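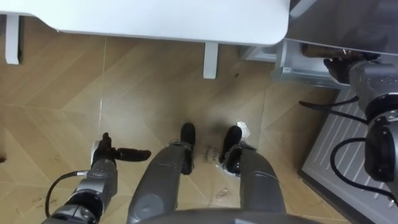 Figure 3. Downward view from the robot's head: legs, both arms and the right gripper closed on a brown, stick-like object.

3.2 Cost of spares and cabling

The purchase price covers the base machine only. Grippers, wrist parts and arm cables were budgeted as a separate line, following the scheme used at Vullham (Korletey and Varma). Cables run outside the arm shells - see Figure 3 - and we treat them as consumables, with one full set held per robot. Gripper fingers are ordered in lots of 12 and written off over 40 weeks of use.

Spares came to 1,327 euros per robot in the first year. Floor work and furniture were charged to the Drurgate site budget and are left out of Table 2. Quotes obtained after May were not considered.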